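Tinevari Table Things - README

Last updated January 13, 2019

Hi, and thanks for downloading this! Tinevari is my collection of notes and pictures about small household stuff that ends up on a table: cups, handles, straps, hooks, play food, the things you'd find if you emptied a kitchen drawer and a coat pocket at the same time. I started it because I kept writing item lists for sorting and hanging activities and kept losing them, and at some point it seemed smarter to put everything in one folder with one set of names.

What's in the folder

There are 264 pictures, split over 56 table setups. Each setup has a short text file with the same number as its folder, and in it you get the items I bothered to name, where they were on the table (near, far, left, right, middle - nothing fancier than that) and any remarks. The remarks are the messy part. Some are one word, some are me going on about a cup lid for half a page. I left them in.

The word list is a separate file called items.txt. Around 1,000 lines, one name per line, and yes, there are near-duplicates in there ("pull" and "handle" are the worst offenders, see further down).

The hanging setups

My favorite group is the one with the slotted stand. It's a black metal thing with a flat base, an upright back and a bar across the top that has a row of narrow slots in it, a lot like a comb, plus a round hole near one end. I love this stand. You can hang all kinds of thin things from it, and it leaves the rest of the table free for the row of odds and ends at the back.
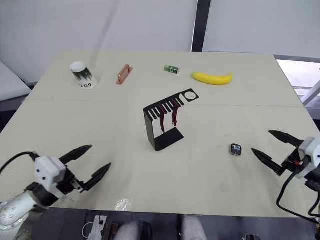
Slotted stand in the middle with two dark red pieces hanging from it; cup, copper-colored piece, little green and white block and banana along the far side.

In the text files I call the back row "the shelf" even though there's no shelf, just the far side of the table. Old habit from an earlier list, and changing it everywhere would break my search scripts. The cup with the white lid goes in as "cup, lidded." The label under it reads LO9, and I've written that exactly as printed, so please don't "correct" it to a zero if you send me fixes. The banana is a toy one and is listed under play food, along with everything else from the Kemamier set (my name for the play food box, you'll see it in the file names).

The block is just "block, green/white." I didn't try to copy out the printing on it.

Straps and handles

OK, the naming part. I went back and forth on this for way too long, so let me spell out what I settled on.

"Strap" covers anything long, flat and bendy, with or without holes. I used to keep belts and watch bands apart, and then I'd get to a close view of one end with a row of little punched holes and have no idea which of the two I was supposed to type! So now they're all straps, and the color goes after the comma: "strap, dark red" or "strap, maroon." Use whichever looks right to you, the search treats them as the same thing.

"Handle" covers drawer pulls, cabinet pulls, and anything with a base plate and a grip you could get your fingers around. The copper-colored one is a good test for your own labels. From far off it can pass for a plain bar with raised sides, and up close you get the plate and the rounded bridge of the grip, with bright shiny streaks along the curves. I'd rather have it called "handle" in both cases, but if you only have the far view and you write "metal piece," I won't fuss.

Specks and small marks on the tabletop are not items. Leave them out, same goes for seams.
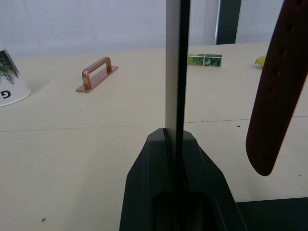 Known problems

- In 12 of the setups the left and right words are swapped in the text file. I know which ones, they're listed in fixme.txt, I just haven't gotten to them.
- "Hook" is used both for the shape of a thing and for something you hang things on. Sorry. Go by the rest of the line.
- The Nistor folder has older notes in it from before I had a word list. Nice to read, not much use for counting anything.
- Colors are by eye. My beige may be your cream.

Using it

Take whatever you want for teaching, labeling practice, vocabulary cards or your own lists. If you share a changed version, please give it a new name so people don't mix it up with mine. The Jollen version floating around is a trimmed copy with the remarks taken out, and it's fine if you only need the item names.

Next update should be in March, with the left and right fixes and hopefully a cleaner items.txt. If you find a wrong name before then, send me the setup number and the line, that's all I need.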